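Lostthorpe Evening Course, Unit 2: Clearing the Workbench

Welcome back, everyone, and do bring your handouts from August if you still have them – we'll lean on page 139 quite a bit. Tonight is about small things made of mixed materials, plastic and metal together, and where they ought to live once the wood underneath is wanted for something else.

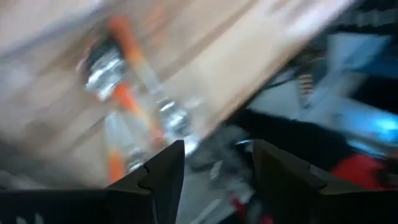

Trefor Hughes asks whether mixed pieces should go in with the metal ones. My own habit is to give them a shallow tray, metal ends all facing the same way. Please try it at home before we start on drawers.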